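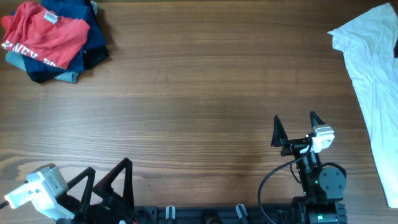

Section 4. Comparing Gripper Fingers on the Two-Arm Bench

4.1 Purpose of this section

This section describes how to set up and run a finger comparison on the Trasterside two-arm bench. It applies to benches on which both arms share one mounting rail and are driven by the Skatico controller. It does not cover assembly of the arms, which is treated in Section 2, or adjustment of the overhead camera, which is treated in Section 5.

The test material is ordinary clothing. Cloth shows differences between fingers that rigid test blocks conceal. A finger that holds a block securely may slide off a hem, pinch two layers when one was intended, or catch a thread as it opens. The procedure below allows the operator to record these differences in the same manner from one session to the next.

Two sets of fingers are referred to throughout. The Gu fingers are the standard set supplied with the bench. The Drusness fingers are the optional set and have a softer contact face. Both sets attach to the same carrier, and no change to the wrist is required.

4.2 Before you begin

Confirm that the following are available:

- The bench, with both arms mounted and the rail clamps closed
- One complete set of each type of finger to be compared
- The hex key supplied in the accessory bag
- Several garments of different weights, including at least one T-shirt and one shirt with buttons
- The comparison log sheet (Appendix B)

CAUTION: Switch off motor power at the controller before placing hands between the arms. An arm that is holding its position can move without warning if a command is received.

CAUTION: Remove rings, bracelets and lanyards. Long sleeves should be rolled or fastened.

NOTE: Garments should be clean, dry and free of starch. Do not use fabric softener on garments reserved for testing, as it changes the way the cloth slides against the contact face.

4.3 Fitting the fingers

1. Switch off motor power. Wait for the controller display to read SAFE.

2. Support the arm with one hand and lower it until the gripper rests on the table.

3. Open the fingers by hand to the widest position. If resistance is felt, stop and confirm that motor power is off. Do not force the fingers.

4. Loosen the two screws on each finger carrier. The screws are held captive and do not need to be removed completely.

5. Slide the old finger forward and off the carrier. Set the pair aside together. Fingers wear as a pair and should be stored as a pair.

6. Slide the new finger onto the carrier until it meets the stop. Tighten both screws until snug.

7. Repeat steps 4 through 6 for the second finger.

8. Close the fingers by hand and inspect the tips. They should meet evenly. If one tip overlaps the other, loosen the screws on that finger and seat it again.

9. Repeat the procedure on the other arm if both arms are to be used.

NOTE: Fit the same type of finger to both arms unless the session is intended to compare the two types side by side. Mixed sessions must be marked "M" on the log sheet.

4.4 Checking cables and clamps

Cable faults account for most interrupted sessions. The following checks should be made each time fingers are changed, even when the arm has not been moved on the rail.

1. Follow each wrist cable from the gripper down to the base. The cable should hang in an open loop, with enough slack for the wrist to turn fully in both directions.

2. Move each arm by hand through its reach. Watch the loop as the wrist turns. It should not tighten, and it should not pass between the fingers.

3. Press lightly on each rail clamp. A clamp that moves must be closed again before motor power is restored.

4. Look for loose wires near the base of each arm. Thin wires must not lie across the rail where an arm could press on them.

5. Restore motor power. The status light on each servo should turn green. If a light remains off or shows another color, refer to Section 7.

CAUTION: Do not use adhesive tape to shorten a cable loop. Tape can pull the connector out of the servo when the wrist turns - use the cable guides in the accessory bag.

4.5 Setting the controller

The controller stores a separate profile for each type of finger. Running one type with the profile of the other will not damage the arm, but the results cannot be compared and the session will have to be repeated.

1. From the main menu, select GRIPPER, then PROFILE.

2. Select GU or DRUSNESS according to the fingers fitted.

3. Set the closing limit to 800. This is the setting used for all comparison sessions and applies to both profiles.

4. Set the hold time to 2 seconds.

5. Select ZERO. Each gripper will close, pause and open. Keep hands clear until both grippers have stopped.

6. Confirm that the display reads READY for both arms.

NOTE: The closing limit is a controller setting and is not a measure of force. It should not be quoted as one in test reports.

4.6 Arranging the garments

The arrangement on the table should be simple and easy to repeat. The center of the table is the working area. Garments waiting to be tested, and garments already folded, are kept toward the far corners.

1. Place the folded stack in the far left corner.

2. Place loose garments in the far right corner. They should be dropped and left as they fall. Do not smooth them.

3. Move one garment to the center for the first trial.

4. Check that both arms can reach the center without touching the stack or the loose garments.

5. Clear the table of tools, spare fingers and paper.

Garments with strong, plain colors are preferred for the first session on a new bench. White garments are more difficult to judge in recorded video, where folds may be hard to tell apart under bright room lighting. They should be included, but not used alone.

4.7 Running a comparison

A comparison consists of one series with each type of finger. Each series contains 23 trials, and the same garments are used in the same order for both series. The operator should complete both series on the same day where possible.

1. Enter the operator's name, the type of finger and the garment on the log sheet.

2. Select MANUAL on the controller. Guide the first arm until the gripper is above the garment with the fingers pointing down.

3. Lower the gripper until the tips touch the cloth. Do not press the tips into the table.

4. Select CLOSE. Wait for the hold time to pass.

5. Raise the arm slowly to the height marked on the bench gauge.

6. Record the result using the codes in 4.8.

7. Lower the arm and select OPEN. Note whether the cloth drops freely or clings to a finger.

8. Where the trial calls for two arms, bring the second gripper to a free edge of the garment before step 7 and close it there. Open the first gripper only after the second has closed.

9. Drop the garment in the center again for the next trial. Do not place it by hand in a position that favors the gripper.
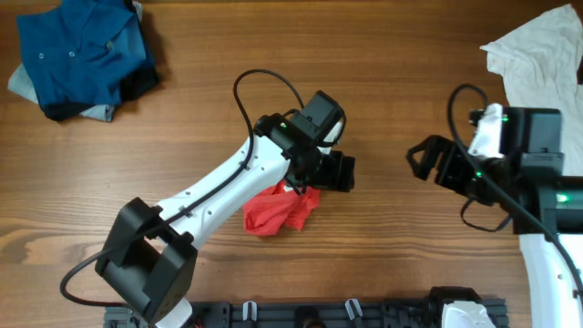 Figure 4-2. Left gripper positioned over the red cloth; right gripper open.

During a trial with one arm, the idle arm should be held open and clear of the garment. It may remain above the table provided that it does not block the operator's view of the fingers in use. If the idle arm drifts, stop the trial, return the arm to its position and begin the trial again. A trial stopped for this reason is not counted.

CAUTION: Do not reach in to free a caught garment while motor power is on. Press STOP, switch off motor power, and open the fingers by hand.

4.8 Recording results

Use one code for each trial.

H - Held. The garment was lifted and stayed in the gripper for the full hold time.

S - Slipped. The garment was lifted but left the gripper before the hold time had passed.

N - No pick. The fingers closed without lifting the garment.

D - Double pick. A second garment or an unintended layer was lifted.

C - Caught. The garment did not release when the fingers opened.

A trial may receive a second code only when the second code is C. Remarks should be short and should state where on the garment the fingers closed, for example "collar," "hem" or "middle of heap."

A series is accepted for comparison when at least 17 trials have been recorded without a fault message from the controller. A series with fewer than this number should be run again from the beginning. It should not be topped up with extra trials at a later time.

4.9 Reading the results

Compare the two log sheets garment by garment before comparing totals. Totals alone can mislead. A set of fingers that does well on heavy cloth and poorly on thin cloth may show the same total as a set that performs evenly on both.

The following points should be kept in mind:

- A high number of D results usually means that the tips were lowered too far. Repeat several trials with a lighter touch before drawing a conclusion about the fingers.

- C results that appear only on knitted garments often point to a rough edge on one finger. Inspect the edge with a cloth and replace the pair if threads are pulled.

- S results late in a series may mean that the contact face has picked up lint. Wipe the faces with a dry cloth between series, never during one.

- Different results from the left and right arms with the same type of finger suggest a problem in the arm or its zero position. Repeat the ZERO step in 4.5 and run a short check before continuing.

The bench is not intended to rank fingers for every use. Results apply to the garments tested and to the settings given in this section.

4.10 Ending the session

1. Guide both arms to the rest position, with the grippers open and nothing held.

2. Switch off motor power, then switch off the controller.

3. Remove lint from the fingers, the wrist and the slots of the rail with the soft brush.

4. Return the spare fingers to their labeled pouches in pairs.

5. Sign the log sheet and file it with the video record under the same session number.

Questions concerning this section, and requests for additional log sheets, should be directed to Dilwyn Craddock, Bench Documentation, Trasterside.

Section 4 revised October 27, 2023. Replaces the April issue. The finger codes in 4.8 are unchanged; the hold time in 4.5 has been revised.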